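大理石調カウンターの日常のお手入れ方法

キッチンの天板や洗面台に使われる大理石調の素材は、見た目が明るく部屋が広く見える反面、汚れの種類によって掃除のしかたを変える必要があります。このページでは、毎日の拭き掃除から水あか、油汚れ、しみの対処までを順に説明します。

作業の前に素材を確認する

大理石調と呼ばれるものには、天然の大理石、人造大理石(樹脂系)、セラミック、メラミン化粧板などがあります。見た目だけでは判断しにくいので、引き渡し時の仕様書か取扱説明書で確認してください。書類が残っていない場合は、施工店に品番を伝えれば教えてもらえることがあります。

天然の大理石は酸に弱く、酢、クエン酸、レモン汁が付くと表面のつやがなくなります。素材がわからないうちは、酸性の洗剤は使わないでください。

用意するもの

・マイクロファイバークロス 3枚(洗剤用、水拭き用、から拭き用)
・台所用の中性洗剤
・ぬるま湯
・やわらかい毛の卓上ブラシ
・小さなちりとり

クロスは色違いにしておくと、途中で取り違えません。わが家ではFeltentの厚手のものを使っていますが、端の縫い目が硬くなければどの製品でもかまいません。

手順1 乾いたごみを集める

最初に天板の上の物をどかします。調味料の瓶や水切りかごの下は粉がたまりやすい場所です。ブラシで奥から手前に掃き、ちりとりで受けます。濡れたクロスでいきなり拭くと、パンくずや砂粒を引きずって細かい傷を付けることがあります。コーヒーの粉は水を含むと茶色い筋になって広がるので、必ず乾いたまま取ってください。

手順2 洗剤で拭く

ぬるま湯に中性洗剤を数滴入れ、クロスを浸して固く絞ります。一方向に拭き、往復はさせません。コンロの横など油の付いた部分は、クロスを数分のせてから拭くと落ちやすくなります。

手順3 水拭きとから拭き

洗剤が残ると白くくもります。きれいな水で絞ったクロスで二度拭きし、最後に乾いたクロスで水気を取ります。蛇口の根元とコーキングの際は水が残りやすいので、クロスの角を押し当てて吸わせます。

拭き残しの見つけ方

白い天板に茶色や灰色の筋模様が入っていると、細かい汚れが模様にまぎれます。真上から見るより、目線を天板の高さまで下げて斜めから光を当てたほうが見つけやすくなります。指の腹でなでてざらつきを確かめるのも確実です。

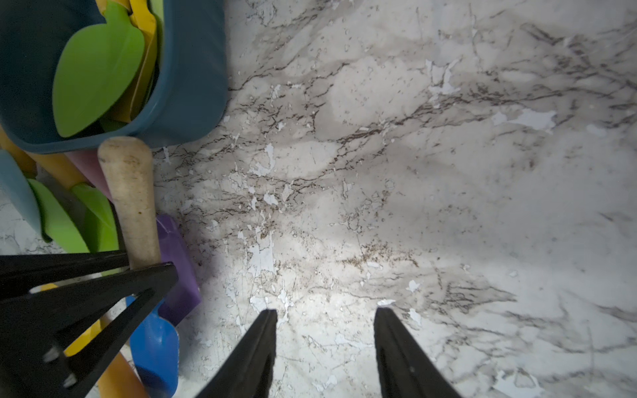 筋模様の入った白い大理石調の面。茶色い細かな粒が散っている。

水あかとしみが残ったとき

人造大理石の水あかは、メラミンスポンジを軽くすべらせると薄くなります。つや出し仕上げの天板では曇りの原因になるため、目立たない隅で試してから使います。

天然石にしみた油は、重曹を水で練って塗り、ラップをかけて一晩置きます。翌朝、木べらで取り除いて水拭きします。一度で消えないときは、日を空けて繰り返します。それでも薄くならない場合は、石材の補修業者に相談してください。

お手入れの間隔

手順1から3は一日の終わりに一度で十分です。天然石の保護剤は、水を一滴落として色が濃くなるようなら塗り直します。塗る前の日から天板を使わずに乾かしておいてください。

よくある質問

アルコールスプレーは使えますか。
セラミックなら問題ないことが多いですが、樹脂系では白化する製品もあります。説明書の表示に従ってください。

熱い鍋を置いてもよいですか。
どの素材でも鍋敷きを使ってください。樹脂系は変色、天然石はひび割れのおそれがあります。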